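The Seed Bowl

Rafferty had the arm for the late block. The job sheet from Urnlow asked for 25 accepted episodes on the gridded cloth, each one started from a different layout, each one stopped when the gripper was back over its home square. He had ten.

The software was called Renaud. It recorded joint angles, finger width and the camera stream, and it asked one question after each episode: keep or discard. Rafferty had discarded four so far, all for the same fault. He hesitated above the target. A hesitation of a second or two was harmless to the task, but the policy would learn it as part of the task, and in March Heffernan had traced a whole week of stalled grasps to one tired operator.

He reset the layout. Green bottle at the back, on its side. The orange box in front of it, the juice bottle against the box. Snack packages to the left. The bowl of seeds went in the center foreground, where the fingers would have to pass it.
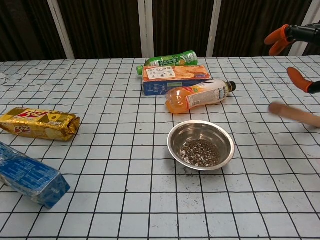
Baptista came in at the end of episode 18 and read the log over his shoulder.

"You're going around the bowl," she said.

"If I clip it, I spend the rest of the block sweeping."

"Every time, though. Same side, same height." She scrolled back through the traces. The paths lay almost on top of one another. "It won't learn to avoid a bowl. It'll learn that curve."

"The sheet doesn't say to vary the path."

"The sheet was written before the bowl."

Rafferty looked at the count. Eight of the episodes had been recorded with the seeds on the table. He selected them, marked them as low diversity and typed a note for Heffernan giving the reason. Renaud asked him to confirm. The accepted total went back to ten.

He moved the bowl two squares to the left, took the arm out of hold and brought it in low, from the other side.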